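Speaker notes: Planning the second arm cell
Slot: Friday, 9:30 a.m., 25 minutes plus questions
Speaker: Ivana Godoy. Slides: Nantana Ratanaporn.

Slide 1. Title. Give name and group. Say at the start that the talk covers purchasing and floor planning only. Control software is Rutilio's talk, after the break.

Slide 2. The work to be budgeted. Leave up for one minute.
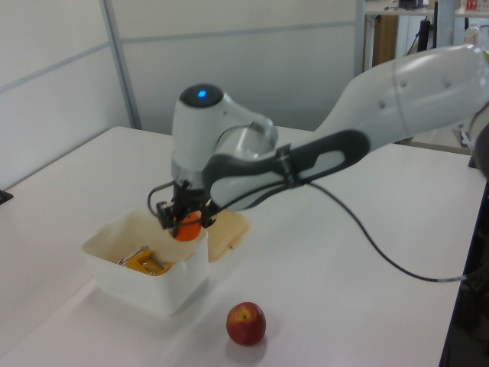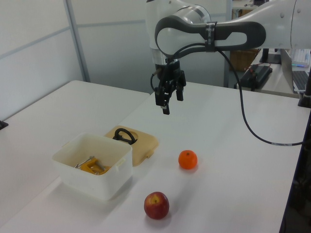 Tabletop pick and place: fruit, a hand tool, an open container and its lid.

Slide 3. What a cell costs. The arm is the line everyone asks for first. In our request it was a little over half of the total. Read the other lines aloud: gripper, flange adapter, stand, table, fixed cameras, workstation, power supply, cable management, spares, freight. The first version of the request had only the arm, gripper and workstation. Finance approved it in February and we were back asking for more before the arm shipped.

Slide 4. Quotes. Three vendors asked, two answered in full. Novville quoted arm and controller together. Merrick quoted them separately, with the controller on page four. Compare on delivered price with the same warranty term, or the comparison is useless. Lead time was 61 days from Novville and 12 weeks from Merrick. Both clocks start at the deposit, so add your own purchasing office's time in front.

Pause here. Ask who in the room has a purchasing threshold that triggers a second signature.

Slide 5. Grippers. Budget for fingers as a consumable. Set the stroke from the widest object on the task list, then add margin. Our task list has round items, thin handles and flat lids, and one pair of parallel fingers is a compromise on all three. Coralie Hollis priced a tool changer for us. We left it out of year one and kept the mounting pattern compatible, so it can be added without a new flange.

Slide 6. Cables. Skip if short on time. Order the wrist cable one length longer than the reach diagram suggests and buy two. Clamps and straps are cheap and should be on the same order. Our worst delay on the first cell was a connector, seven working days for a part that fits in an envelope.

Slide 7. Floor and furniture. Figures are on the slide; do not read them. Points to make:
Measure reach with the gripper mounted.
Table height follows from the stand. Order the stand first.
Leave room to open the controller door.
Partitions went up before the outlets were checked, and one circuit had to be moved. That came out of the contingency.
Storage for objects and containers needs its own shelf. We had none in the plan.

Slide 8. Consumables and test objects. Small line, always forgotten. Fresh produce is replaced weekly, containers when a lid stops seating. Marisol Trujillo keeps the list and charges it to one account code. Last quarter it came to $382.

Slide 9. Service. Burkora offers an annual contract, Zustley bills per visit. We took per visit for the first year and set the difference aside. Revisit after the first brake inspection. If your arm runs a second shift, run the numbers again before copying us.

Slide 10. Schedule. Work backward from the date the first task must run. Put site acceptance ahead of final payment and get that in writing on the purchase order.

Questions. Likely ones: leasing (we looked, the buyout clause was poor), used arms (ask for the hour log), shared cameras between cells (no, mounting positions differ). Template spreadsheet goes out by email to anyone who signs the sheet at the door.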